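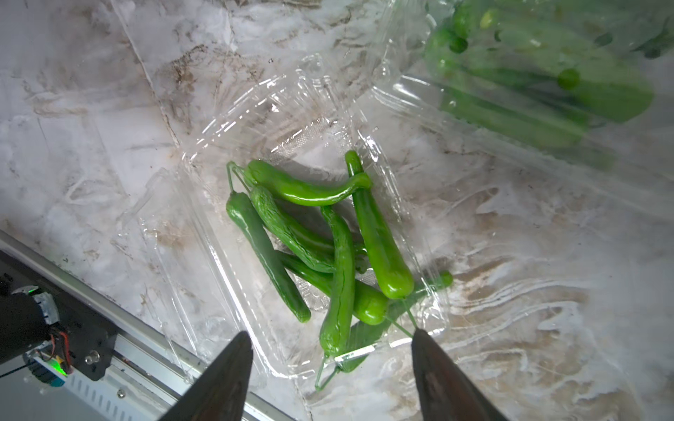 Home Newsletter Back Issues Seed Swap Contact

The Pepper Ladder, Year Two

By Carleen McKinnon

Regular readers will remember that last year's Olville pepper tasting ended with a man lying on the gazebo floor asking for his wife. He was fine. He is in fact back on the sign-up sheet, in the first slot, and has underlined his name.

We are doing it again on Wed 2 March, in the back room of the Wellar Street library, doors at six. The library has asked that we open the windows this time. They have also asked that we not use the word "casualty" on the poster, so the poster now says "Come Hungry," and I would like it noted that I voted against this.

For those who joined since January, the ladder works like so. There are 14 rungs, mild at the bottom and antisocial at the top. You start at rung one with everybody else, you eat a slice, you wait a full minute, and you decide whether you'd like to continue living as you have been. You can step off whenever you please. Milk is free. Bread is free. Sympathy is at the discretion of whoever you came with.

Last year 69 people started and most of them had sat down by rung eight. Five got to the top, and of those, three have since told me they couldn't taste a thing after rung ten and were just being stubborn. I suspected as much. One of them was chewing with the look of a man doing his taxes.

A word about heat, as I got letters. Yes, we know the Scoville scale exists. No, we don't print the numbers on the ladder, and we aren't going to start. The same plant will give you one pepper that could go in a baby's lunch and another, picked off the next branch, that makes your ears ring. A hot dry spell or a stingy hand with the watering can changes things too. Esther Makokha grew the same long green variety in two beds last summer, one by the hose and one at the far end of the yard where she forgot about it, and the forgotten bed won by a mile. She has since adopted forgetting as a method and would like to be credited for it.

So the rungs are set by people's mouths. Esther, her sister and I sat in my kitchen for two evenings, tasted everything, argued, and wrote the order on the back of a gas bill. If you think rung six is hotter than rung seven, you may well be right, and you are welcome to say so to somebody other than me.
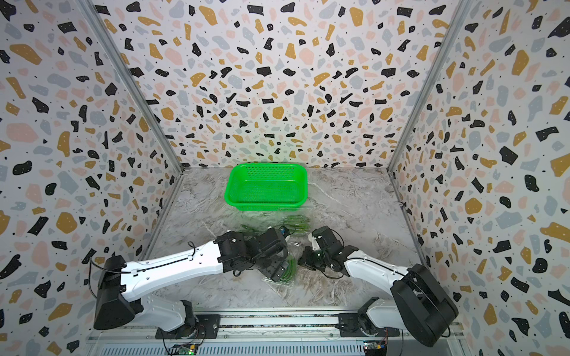
Green plastic basket with perforated sides.

Growers, please bring your entries washed and dried, with the stems on. Bring at least a dozen of each kind. Last year someone entered a single pepper, which we cut so thin you could have read the paper through it. Put your name on the bag, along with the name of the variety if you know it. "From my cousin" is not a variety, though we had four of them.

Greens are welcome. There's a feeling in some quarters that a pepper hasn't done its job until it turns red, and I don't hold with it. A green chili has that grassy, sharp taste you want in a relish, and the plant will generally keep setting fruit if you keep picking. If you leave them all to ripen, you end up in September with a bucket of red ones and a hobby of making hot sauce you can't give away. I have eleven bottles left. Ask me.

The Hamau relish recipe will be handed out at the door, as promised in the last issue and the one before it. It makes more than you think. Wear gloves when you chop, and take out your contact lenses BEFORE you start. I mention it as a person who once drove to Villanueva with one eye shut.

Entry is free if you bring peppers and two dollars if you don't. We raised $600 last year for the seed library, which now holds 3,333 packets by Esther's count. A good many of those are zucchini. If you'd like some zucchini seed, you will not have to fill out a form. You won't even have to ask, just stand near the table.

Sign-up sheet is by the library's front desk, under the lost umbrella notice.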